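**Ticket 508 – cloths leaving lint / streaks / yellow on things**

Opened by: Aisling Duggan
Opened: Thursday, November 12, 2015
Priority: was low, now medium (colour on the Orlandini bench top)
Status: OPEN, see bottom

**Problem as reported**

Cloths out of the Neneo washer coming back stiff and leaving fluff on everything. Front desk complained first, then the Jovach people upstairs, who share our laundry. Glass is the worst. Also one yellow-green cloth left a faint smear of colour on a white bench top. Came off with a bit of methylated spirits but still.

Not every cloth. Grey ones seem fine. Blue ones linty, no colour. Yellow-greens both.

**What's been ruled out already (dont repeat these)**

- Spray. Tried plain water, same lint.
- Glass itself. Did the kitchen window with newspaper, came up clean.
- Somebody using paper towel and blaming the cloths. Checked. It's the cloths.

**Log**

9.10 – Pulled the detergent drawer. Caked solid at the back, blue gunk, I'd say softener. Softener is NOT supposed to go in with cleaning cloths, there's been a sign up since April. Soaked drawer in the sink, scrubbed with the old toothbrush.

9.35 – Lint filter on the washer. Couldn't get the cap off, needed the big pliers. Full. Grey felt, a hair elastic, a bread tag. Rinsed, back in. Cap cross-threaded first go and dribbled on the floor, redid it, ok now.

9.50 – Empty hot cycle with vinegar. Error 108 on the panel about two thirds through?? Manual says "drain slow". Turned off at the wall, back on, it finished. Ran the drain hose through my hands, had a kink behind the machine. Straightened it and pushed the machine back a bit less far.

11.15 – Wash test no. 1. Yellow-greens only, warm, half scoop powder, no softener. Water in the door glass definitely tinted at the start. Less by the rinse.

12.20 – Out and onto the rack. Not using the dryer till lint is sorted, the bath towels go through it and I reckon thats half the problem.

1.40 – Lint test on dark glass (the black tray from the tearoom). Wiped 2 passes with a washed cloth. Still a few fibres along one edge. Much better than this morning tho.

2.05 – The edges on the yellow-green ones go wavy.

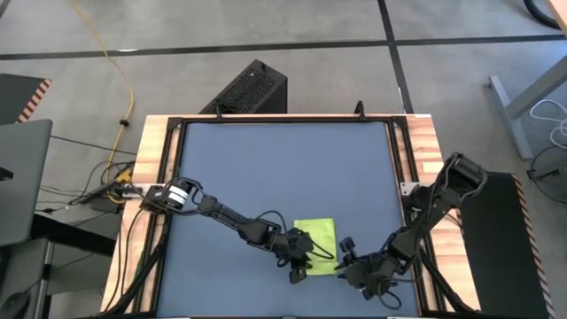 *Yellow-green cloth laid flat on the blue-grey mat. Edges slightly uneven.*

2.15 – Compared with a new one out of the packet, held back to back. Old one is shorter on the long side by the width of my finger. Hem has pulled in. So yes shrinkage, prob from the hot dryer.

2.40 – Dye test. Damp corner of the old cloth pressed on white paper under a mug, ten mins. Very pale mark. New cloth, same thing, stronger mark! So it's the dye in the batch and washing only made it less. Did it twice to be sure.

3.05 – Rang Ultham (supplier). On hold ages. Woman there says yellow-green should be washed separately 3 times before use, "it's on the carton". Carton long gone. Asked for a credit, she wants the invoice number. Invoice total was $2,694 for the whole lot incl. mops and bin liners so it'll be a part credit at best.

3.30 – Blue ones, same wash as test 1. On the rack overnight.

**Likely cause (two things not one)**

1. Lint: blocked filter plus softener buildup plus drying with bath towels. Softener would explain the streaks on the glass as well.
2. Colour: new yellow-greens not pre-washed. Separate issue, should probaly have its own ticket but leaving it here.

**Until this is closed**

- No softener. Bottle has been moved to the high shelf.
- Cloths get their own load. Line or rack only.
- Yellow-greens stay off anything white: Orlandini bench, the fridge doors, window sills. Fine for floors and bins.
- Filter gets checked Fridays. Turn the cap gently, it crosses easy.
- Grey ones for glass.

**Still to do**

- [ ] find the Ultham invoice, try the blue folder first
- [ ] pre-wash the rest of the unopened packets, 3x, cold then warm
- [ ] lint test on the blues once dry
- [ ] ask Jovach what THEY put through the machine
- [ ] see if error 108 comes back on a normal load
- [ ] new sign, bigger
- [x] spirits back in the locked cupboard

**Update 4.50** – Jovach say they've been washing a dog blanket in there. Asked them to stop or at least run a rinse after. Filter will need another look before Friday then. Blues still damp, leaving them. Not closing.

AD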